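How Robots Learn to Hold a Cup

Pick up a paper cup. You squeeze just hard enough to keep it from slipping, and you don't have to think about it. A robot does. If it squeezes too hard, the cup folds. If it squeezes too softly, the cup drops.

At the Lemitz lab, a team wanted to teach a robot by showing it. People used a gripper tool held in the hand, with a camera on it. They picked things up, and the camera saved each try - 1479 tries in all. A computer then studied them to learn how the gripper should move.

The gripper has two black pads, one for each side of the cup. The pads are fuzzy, a bit like felt.
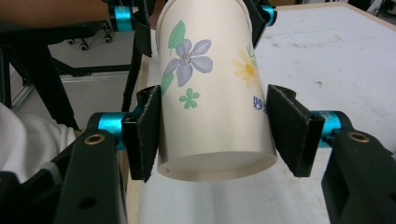
What did they find out?

The robot learned more from 11 different cups than from one cup used again and again. Plain cups, tall cups and cups with flowers all helped. It still dropped some.

Comments (2)

dasitz26: We tried this with kitchen tongs in class. Paper cups are hard!

Bite: does it work if the cup has water in it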